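Practice & Standards
3 min read

Those of you who stopped by the Cultham bench in February will know we have been rewriting our house rules for cloth handling, and I am happy to say the new sheet is finally up on the wall — all 2 pages of it! It borrows a good deal from the Rurkstead checklist, which many of you already use, and it starts where I think any such sheet should start, with the fingertips.

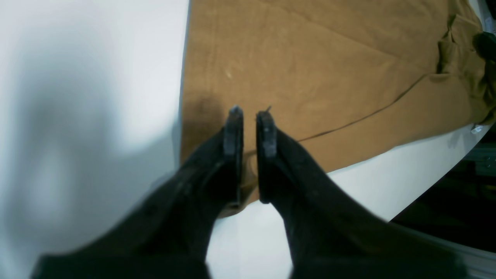
Pads get looked at before every session, and whoever looks signs for it. We also ask that a garment be logged by fabric and color, that the table be wiped down, and that hands stay outside the taped line whenever the motors are powered, even if you only want to straighten a sleeve (I have been guilty of this one myself, more than once).

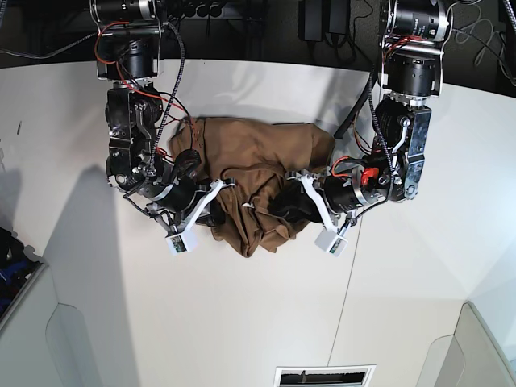 Genji Higuchi wrote in to say that the taped line is all very well, but that a rule about hands ought to name the person holding the stop button, and that his own group lost 38 runs to muddled notes before they settled who did what. It's a fair point, and the next draft will have a named stop-holder for each shift.

Failed grasps, meanwhile, stay in the log along with the good ones. We have 3,583 entries now, and it would be a shame to tidy away the ones that teach us the most. 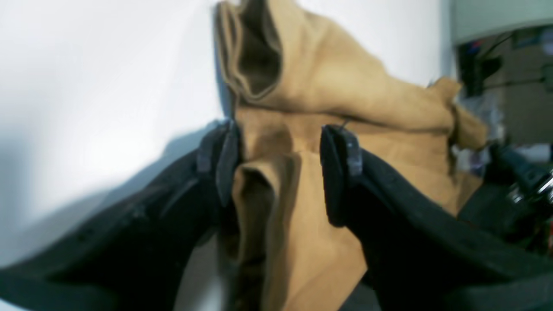

Both fingers closed on a fold of tan cloth.

Comments on the draft are welcome through the end of the month, and Tetsuya Ichikawa has printed copies if you prefer to scribble in the margins.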